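# Registering as a proxy voter in Lillport

A proxy votes in your place when you cannot get to the polling station. The procedure takes two forms and one visit to the town clerk. It applies to council and mayoral elections. Referendums use a separate form and are not covered on this page.

## Before you start

Both you and your proxy must be on the Lillport voter roll. Check the roll at the clerk's counter or on the Fledia portal under "Voter status." If either entry shows "Pending," wait until it changes to "Active." The system rejects applications tied to a pending entry.

A proxy may hold no more than 2 mandates in the same election. 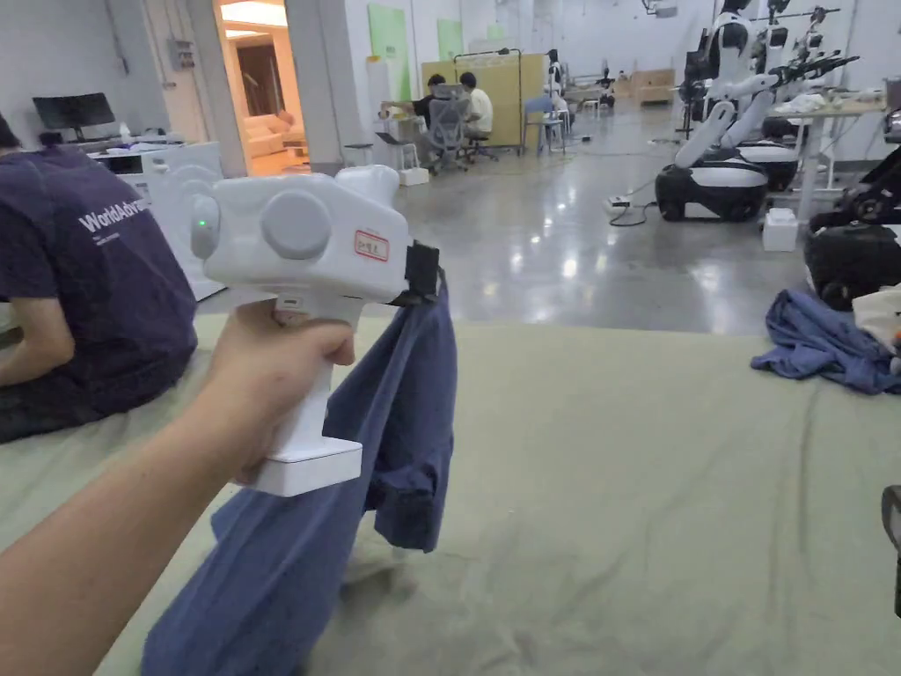
*By Lưu | Elections how-to | Updated January*

## Filing the request

1. Download Form 309 from the portal, or pick up a paper copy at the counter.
2. Fill in section A with your name and address exactly as they appear on the roll. Do not shorten street names.
3. Have your proxy complete and sign section B.
4. Leave section C blank. The clerk fills it in.
5. Bring the form and a photo ID to the counter. Your proxy does not need to attend.

The clerk stamps the form and returns the lower half. Keep it until the results are certified.

The deadline is 20 days before the vote, at 4 p.m. Forms left in the drop box after that time are dated the next working day and refused.

## Residents of Donby

Donby votes in Lillport precinct 3 but keeps its own roll. File at the Donby office and write "Precinct 3" in the top margin of the form. The proxy must be on the Donby roll. A Lillport entry is not accepted.

## Canceling a proxy

Submit the cancellation slip printed on the back of the lower half. You can also cancel by voting in person, provided your proxy has not yet voted. Once the proxy's ballot is in the box, the mandate is used and cannot be withdrawn.

A mandate covers both rounds unless you check "First round only" in section A.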